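About Osham Kitchen School

Welcome, and thank you for stopping by! Osham is a small baking and sweets school, and if you have found your way to this page you are probably either thinking about a class, or you ate something at a friend's house that came out of one and want to know where it started. We're glad to have you either way.

The school was started by Kiprono Ndung'u, who had spent years making caramels and fruit jellies in other people's kitchens and kept getting asked the same questions by the home cooks who came in to buy them. Why does my fudge turn grainy? Why did my toffee go soft in the tin? He would end up explaining across the counter while the line grew behind them, and after a while it made sense to put out some stools and do it properly. The first class was a Saturday morning on butterscotch, with borrowed saucepans and one good thermometer passed from hand to hand. Most of that group came back for marshmallows.

We have grown since then, though we hope not in a way you would mind. We teach around 40 classes a year now, from a two-hour evening on brittle to our long course, which we call Clustine, and which takes you from your very first pan of sugar syrup right through to molded chocolates and a nougat you can cut without swearing at it. Clustine runs once a year and starts in August, when the fruit is at its best and we can spend the opening weeks on jams, jellies and pastes before the weather is kind enough for chocolate.

Our teaching is slow on purpose. You will make the same caramel more than once, sometimes three times in a morning, and we'll ask you to take each one a shade darker than the last and then sit down and taste them side by side. People are often surprised by which one they like (the dark one, usually, with a lot of salt). We use ordinary pans and ordinary sugar, and the recipes you take home are written for a regular stove and a regular kitchen, with cups and grams both, and wide margins for your own notes.
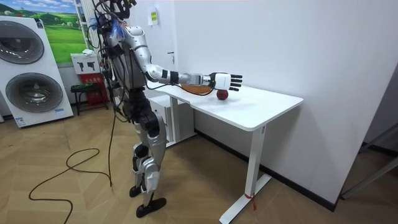
Do I need any experience before I sign up for a class?

Most of our students have never made candy when they first come to us, and every evening class begins from the beginning. For Clustine we do ask that you take one short class first, so that you have handled hot sugar at least once and know whether you enjoy it.

Besides the classes, we have a little shelf of things we make ourselves. Magsi is our soft sesame and honey chew, wrapped by hand and sold in bags of 30. Brindo is a burnt-orange syrup that began as a mistake in a marmalade lesson -- the pan was left a good deal too long, and the whole class wanted the recipe. It is wonderful over rice pudding, and very good in iced tea, and Kiprono will tell you it belongs on roast carrots too. Try it before you argue with him. We make both in small batches, so if the shelf is bare when you come in, leave your name and we'll put some aside from the next lot.

We also love having families in. The children's mornings are for ages eight and up, with a grown-up alongside, and we stay with meringues, honeycomb and dipped fruit -- plenty to stir, plenty to lick off a spoon. The grown-ups do the hot pouring. Bring an apron and closed shoes, and tie back long hair, and please tell us about any allergies when you book, as nuts turn up in a great deal of what we do and we would much rather plan the morning around you than have you sit part of it out.

If you'd like to join us, the class list is on the bookings page, and gift cards can be picked up at the school or sent by mail. For birthdays and work outings, write to us a few weeks ahead and let us know how many are coming and whether they lean toward chocolate or caramel.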